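Bag collection moves to the Kanport depot

2021-10-21

Starting this month, paper bags for the kitchen scrap program will be handed out at the Kanport depot and no longer at the Marras branch library. The library needs its front hall back for the coat racks, and the depot has a covered counter next to the scale house that is open the same hours as the recycling yard. If you have a pickup card from the library, keep it. The depot will stamp the same card.

Each household on the program can take 50 bags per quarter. Bags come in flat bundles held with a paper band. If you go through them faster than that, ask at the counter for a second bundle and write your street on the sheet. There is no charge for the second bundle until the end of the year. After that the price will be set along with the rest of the yard fees, and we will print it in this newsletter once it is known.

The scrap program now has 622 households signed up. Most are on the Marras side, where the brown curbside bins came first. The Ato streets were added over the summer, and the last part of Zatelen, from the old rail cut down to the water tower, joins at the end of October. Residents there should have a bin and a printed guide by then. If you live in that part of Zatelen and have only received one of the two, call the yard office and leave your address on the machine.

Some notes on using the bags, taken from the calls we get most often.

Fold the top down twice before you put the bag in the bin. Do not staple it or use tape. A clothespin works if the fold will not stay, but take it off before pickup day.

Put a sheet of newspaper in the bottom if you have a lot of coffee grounds, melon rinds or soup leftovers. Change the bag every two or three days, even if it is not full. A bag that sits under the sink for a week will usually go through at the bottom when you lift it.

Plain brown grocery bags are fine too. Cut off handles made of plastic or cord. Twisted paper handles can stay on. Bags with a shiny coating inside, such as the ones used for pet food or takeout chicken, go in the trash. So do the clear "compostable" plastic bags sold at the supermarket, which do not break down in time at our site.

Meat and bones are accepted in the curbside bins but not at the drop-off barrels in the Ato parking lot. The barrels are open to the air and we have had trouble with raccoons. Please keep the barrels to fruit, vegetables, bread, eggshells, tea and coffee.

Fruit stickers are still the biggest problem at the sorting end. They pass through the screens and show up in the finished compost. Peel them off in the kitchen and put them in the trash.

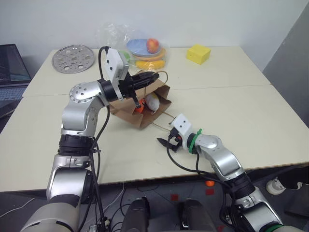
Double bagging has been the main subject of letters this month. Two paper bags, one inside the other, last longer under the sink, but they also use up the bundle twice as fast, and one reader wrote that her family had gone back to a single bag kept in a lidded pail and emptied the pail into the curbside bin every other night. She said the bags held up fine that way and that they had not needed a second bundle since spring. Either method is acceptable to the crew.

Finished compost will be given away in the spring as before. Last year 3000 pounds went out in one morning and the line of cars reached the county road, so next year there will be two pickup times, with Marras and Kanport first and Ato and Zatelen after lunch. Bring your own buckets and a shovel. Loading from the pile is do-it-yourself.

The yard office can be reached at extension 59 during open hours. For a missed pickup, leave the bin at the curb and call before noon the next day. The truck will come back for it on the following run.

Leaf collection is separate from all of this and begins when the street sweeping ends. Leaves should be raked to the curb loose or placed in the tall yard bags. Please do not put them in the kitchen scrap bins.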